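How to set up a guest room you can turn over in under an hour

Quick version of what I do for the two rentals. Typed between checkouts so excuse the mess.

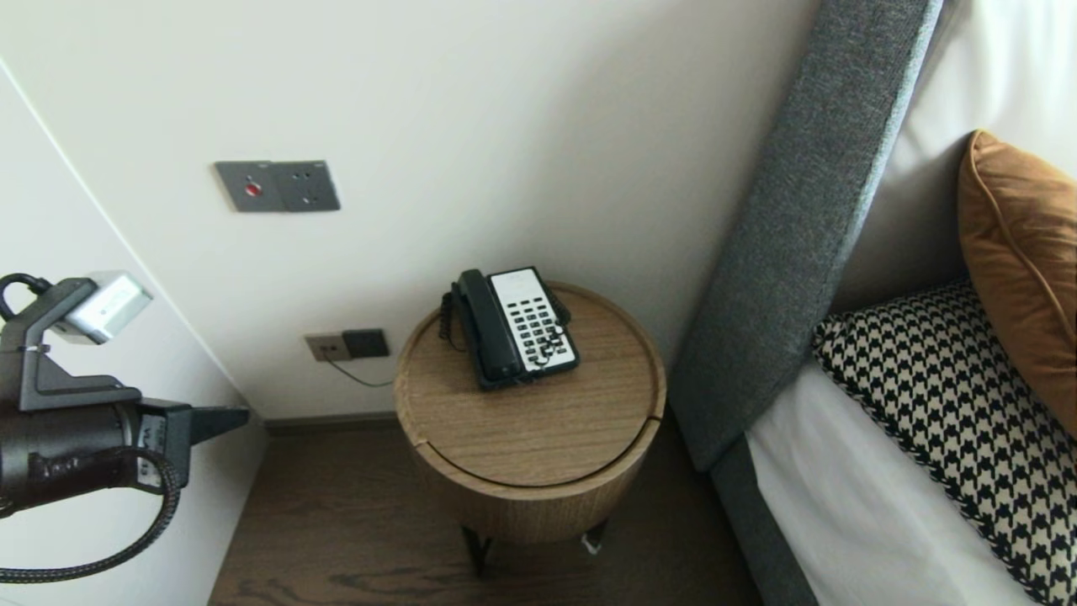 Turnover time is mostly decided before the guest ever shows up. It's the stuff you picked for the room. Every object is something to wipe, move, count or replace, and you pay for it every single checkout. So start by cutting. One lamp you can reach from bed, one place to put a glass, one chair if it fits. My bedside rule is a small round table, no drawers, tucked in the corner between the wall and the headboard, and one thing living on it. A corded phone is fine, a black one hides fingerprints pretty well and it can't wander off in a suitcase. Wipe, lift, wipe, done. Drawers are where earplugs and candy wrappers go to live.

What you need before you start

Two full sets of bedding per bed, three if you share a dryer like I do.
One caddy per unit. Not one caddy total. I drove 26 miles back for a spray bottle once.
A spare mattress protector, still in the bag.
Door wedge.
Trash bags, two sizes.
Lint roller.
Flashlight. Phone light works but then your phone is covered in cleaner.

Step 1: Strip first, before anything

Door wedged open, window open, then strip the bed. All of it, pillowcases and protector too. Check the sheets for chargers and socks before they go in the bag. Get the wash going right away if you have a machine on site. The wash is your long pole, everything else fits inside it.

If you're using the spare set, bag the dirty stuff and put it by the front door. Never put clean linen down in a room that has dirty linen in it. You will mix them up. I have.

Step 2: Trash and lost things

Walk the room clockwise, starting at the door. Same way every time. Bins, under the bed, behind the headboard, shower ledge, closet shelf. Flashlight under the bed, flat on the floor, not a peek from the doorway.

Found something? Bag, room name, date, shelf. Message the guest that evening. I hold things 30 days, put that in your house notes so you don't have to argue it.

Step 3: Dust high to low

Top of door frame, curtain rod, lamp shade, headboard, tables, baseboards. Damp cloth for hard stuff. Dry brush or a vacuum with the soft head for a fabric headboard, go top to bottom, then the seam where it meets the mattress. Gray fabric shows dust less than dark blue, ask me how I know. Spot clean with barely damp cloth and a drop of dish soap. Don't scrub. Scrubbing leaves a shiny patch you'll look at forever.

Wood tops: wring the cloth until it doesn't drip. Then dry cloth right behind it. Water rings come from the cleaner as often as from the guests.

Phones, remotes, switches, door handles get the disinfecting wipe. Handset both ends, keypad, then run the wipe down the cord. Remotes: take it easy around the buttons or they get sticky. Check the dial tone while you have it in your hand, takes two seconds.

Step 4: Make the bed

Leif Kragh taught me this, he ran housekeeping at a lodge before he got into painting houses, and it cut my bed time in half. You stay on one side until that side is finished. Protector, fitted sheet, flat sheet, blanket, all tucked and cornered on the left. Then walk around one time and do the right. No laps.

Corners: tuck the foot end flat. Pick up the side edge maybe a foot from the corner, lay it up on the mattress so it makes a triangle. Tuck what hangs down. Drop the triangle, tuck that too. Pull tight as you go.

Pillows go in with the closed end facing the door. Four is plenty. Skip the decorative ones, they go on the floor every night and everybody knows it.

I switched to the Rerka percale sheets in October and they come out of the dryer flatter than the old microfiber ones. Cost more. Bought eight sets for both units and haven't ironed since.

Step 5: Bathroom

Spray everything first, then leave it. Toilet, tub, sink. Go restock the coffee or whatever, come back in five minutes and wipe. The cleaner needs the time to work. Read the label, some want ten.

Mirror last with a dry microfiber. Check the drain for hair, check it again. Fold towels in thirds the long way so the edge is hidden. Toilet paper, one on the holder and one spare in sight. If the spare is hidden under the sink you'll get a message at 11 pm.

Step 6: Floor, backwards out the door

Vacuum from the far corner to the door. Then mop if it's hard floor. Bathroom mop does not leave the bathroom. Different color heads if you can't keep it straight.

Step 7: The last look

Stand in the doorway. Then sit on the bed for ten seconds, and look where a guest would look. Cobweb on the ceiling, crooked shade, wet streak on the table. You don't see those standing up.

Lights off, heat or AC to your away setting, window shut and locked, photo of the room on your phone in case of a damage claim later.

What it costs me

People ask. Restocking one bedroom from nothing, bedding and towels and protectors and the caddy, came to 766 dollars last time. Both units with the new beds and headboards, 2583. The furniture was the big chunk. I don't count my own hours which is probaly a mistake.

I keep the receipts in one folder and the checklist taped inside the closet door. Laminate it. Paper goes wavy in a month.

Things I quit doing

Scented sprays. Two complaints, done.
Welcome baskets. Half got left, the other half got crumbs in the bed.
Nel brand glass cleaner on anything but glass. It dulled a finish for me, might just be my table.
White bath mats.
Booking same day turnovers with a noon checkout and 2 pm checkin. An 11 am checkout gives you the room for one late guest and one bad stain.

Stains, very short

Makeup: dish soap and cold water, before the wash.
Blood: cold water and peroxide on whites only. Test a corner on anything with color.
Coffee: cold rinse from the back of the fabric, then soap.
Self tanner: soak overnight, hope.
Dont put any of it in the dryer until the stain is gone. Heat sets it.

Next time I'll do kitchens, those take me longer and I'm still changing the order around. Checklist is free to copy, change whatever you want on it. If your unit has carpet in the bathroom I can't help you.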